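1/ Moved the Pikdale choir archive off its old host. 67 pages, 200 scanned programs, one stylesheet last edited by Samira Sabbagh in May. Notes follow for anyone doing the same.

2/ Start with the redirects. Export every old URL to a spreadsheet before touching DNS. I found 29 pages with no inbound links at all. They still got a redirect.

3/ Drop the TTL on the A record the day before. Ours was set to a full day, which means a full day of visitors split between two servers.

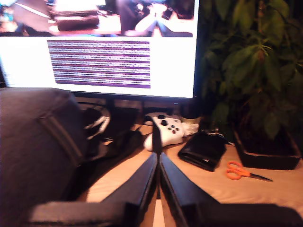 White page, photo strip on top, purple stripes in the middle.

4/ Character encoding. The old database said Latin-1 and stored UTF-8. Dump it as Latin-1, import as UTF-8, then check the accented names by hand – Carla Qudah read the soloist lists and found 2 errors.

5/ Scans: keep the TIFFs offline, serve JPEGs at a fixed width. Write the width and height into the markup so the text doesn't jump while they load.

6/ Mail is separate. Copy the MX records first or the contact form goes silent.

7/ Old host stays up, read-only, until the logs show no more hits. Concert calendar moves next – it has its own database and its own problems.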